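Wostarbridge office: desk clearance, gallery 3
21 July 2025

Shared tables were sorted before the Paver shelving goes in. Items are grouped by keep, move or recycle, and listed under the Jurari storage plan. Drinks and mugs stay within reach of a chair; paper goes to the drawers. Table-top stock is limited to 11 items per person from August.

Table 4, before sorting. Clear bottle with a yellow-orange screw cap, black mug, red coaster, pale yellow sticky notes. Papers and packets behind are to be split by size - boxes first, loose sheets after.

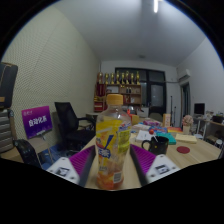
A reader of the last gallery wrote in to say that the limit is too low for anyone who keeps samples at their desk, and asked whether a closed box counts as one item or as its contents. Closed boxes count as one.

Vases and artificial flowers may stay if they leave the working edge clear. Tall cartons move to the Esquivel unit, bay 705. Unclaimed notebooks are held there until the end of August.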